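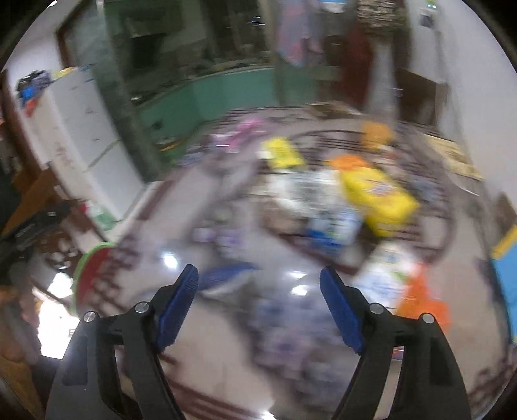

**WUMDALE, February 2023** – Citton Foods says its new home delivery box holds a week of groceries for a small household. It costs $46. Whether it stretches to seven days depends a lot on who is eating.

Unpacked, the goods take up one side of a round-edged table, with plenty of flowered tablecloth left over. A big yellow package does most of the work of making the pile look full. Next to it are a smaller yellow packet and a crumpled plastic bag.

Citton claims 1,037 households in Wumdale have signed up. It did not say how many of those are on the free first box, or how many paid for a second. Jesari, the discount store on Erraji Street, already delivers for orders over $13 and lets shoppers choose what they get.

The company plans to raise the price in May. It has not said by how much.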